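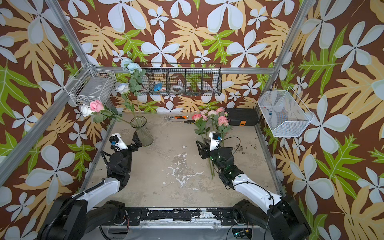

Wallpaper returned to the residential market as a small-room product. Most of the rolls Nokora shipped this fall went into hallways, closets, half baths and stair landings, where one repeat of a large pattern can cover most of a wall. The printing has changed a great deal in the past decade. The hanging has changed less, and failures still come from the wall behind the paper.

Continuous paper became practical in the early 19th century. Before then, sheets were pasted end to end by hand and printed with blocks. A hallway in the Taheri house, stripped in October, still carried a sheet-joined floral dated to 1820, with a join every 22 inches. The paste was wheat starch. It released with warm water and a wide knife, and the plaster under it was sound.

Modern non-woven papers behave differently. The base is a blend of cellulose and synthetic fiber that does not expand much when wet, so the paste goes on the wall and the strip is hung dry. Vinyl-coated papers are tougher but slow the passage of moisture. On an outside wall with poor insulation, water vapor can condense behind the coating and feed mold in the paste.

Dark grounds need more care at the seams. A white base shows as a thin line wherever two strips pull apart, even by the width of a hair. Drerker, which prints to order, tints the edges of its deep reds and browns before rolling. Installers working with other brands usually run a matching chalk or a strip of flat paint down the wall at each seam position.

Scale is the other question. A pattern with large flowers and leaves needs a long vertical repeat, and the waste rises with it. For a wall 95 inches high and a repeat of 25 inches, each strip has to be cut at 100 inches before trimming. Estimates based on floor area alone will come up short.

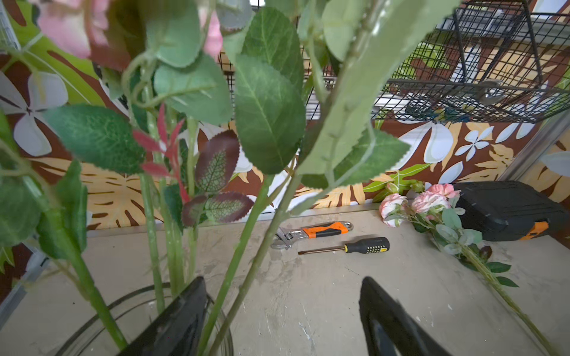 Artificial stems and broad green leaves in a clear glass vase.

Color should be judged in the room, under the lamps that will be used there. Liltness, a line of matte papers, is sold with full-width samples for this reason. A small swatch will not show how a ground color reads across a corner, where the two walls receive different light.

Walls should be washed, filled, sanded and sized. New drywall needs a primer made for wallcovering, or the facing paper will tear when the strips are removed. Fresh plaster should be left until a moisture meter gives a steady reading on several visits.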